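3.2 Storage containers and retrieval time

The second part of the study asked whether the shape of a storage container affects how long a household takes to put small items away and find them again. Earlier work on domestic storage has mostly dealt with furniture: shelf depth, drawer height, the number of cabinets per room. Loose containers have received less attention, although they hold a large share of the small objects in homes with young children.

We recruited 47 households in two towns, Clulla and Skevier. All had at least one child between two and seven years of age. Each household filled out a storage diary during October, listing every container kept on the floor or on a low surface in the main living area, along with its outer dimensions and the kind of items in it. The diaries were coded independently by both authors. Disagreements, most of them over whether a container counted as open or lidded when the lid was kept elsewhere, were settled by discussion.

Containers were sorted into two classes by the ratio of wall height to the shorter side of the base. Those with a ratio below 0.5 were coded as shallow and all others as deep. Lidded and open containers were analyzed separately. Figure 4 shows an open container of the rectangular type, with a toy car.

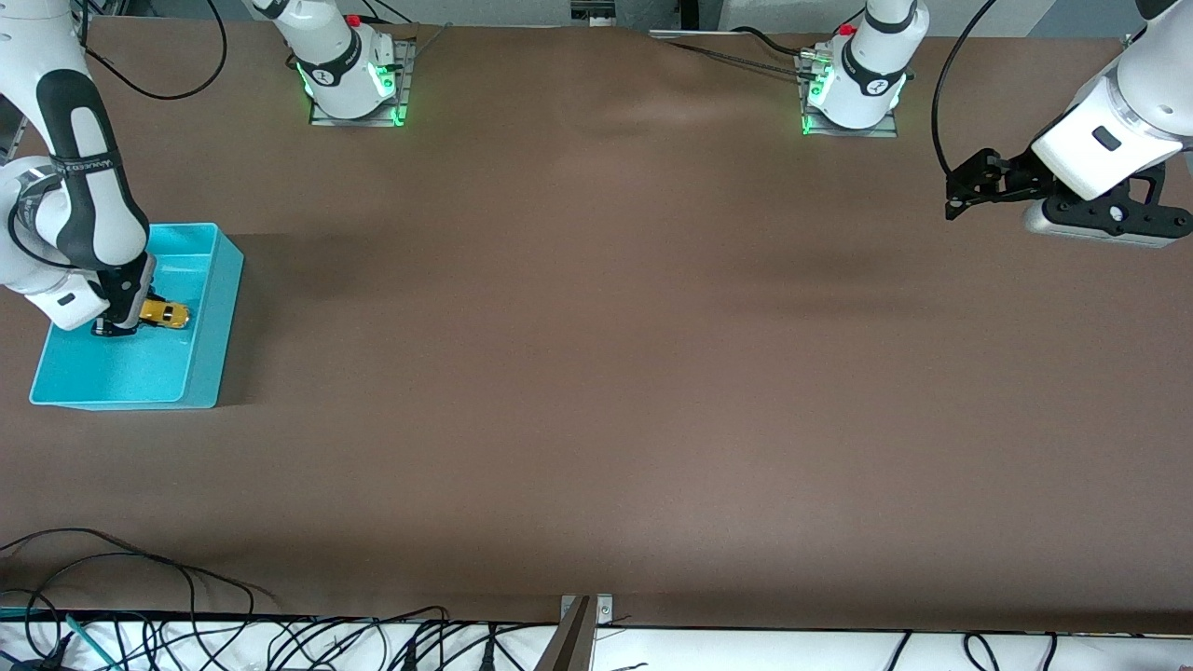

Figure 4. Open rectangular bin with shallow walls. Photo: Marites Javier.

Retrieval time was measured at home. A parent was shown a card naming one item from the diary and asked to bring it to the interviewer. Timing started when the card was turned over and stopped when the item was handed across. Trials were ended at 500 seconds and scored as failures. Items that the parent reported having used on the same day were dropped from the analysis, as were items stored in more than one place. After these exclusions, 700 trials remained.

Retrieval was faster from shallow containers than from deep ones in both towns. The difference was larger in Skevier, where deep containers more often held mixed contents. When mixed contents were entered into the model as a covariate, the effect of wall height became smaller but did not disappear. Lids slowed retrieval only for deep containers. We found no effect of container color, and none of the interaction terms involving floor area reached significance.

Put-away time followed a different pattern. Parents returned items to deep containers slightly faster -- in many cases by dropping them in from standing height -- and children showed no preference we could detect. This agrees with the account in Section 2, in which sorting effort is either spent when an item is stored or deferred until it is needed.

Two limits of the procedure should be noted. The card task measures directed search by an adult and says little about how children look for things. The diaries also relied on self-report, and households with many containers may have left some out. The Lumbao coding scheme, which we used for item type, does not separate vehicles from other wheeled toys, so the two are pooled in all tables. The revised scheme described by Jakubowski for the Flevska survey makes this distinction and would be a better choice for later work.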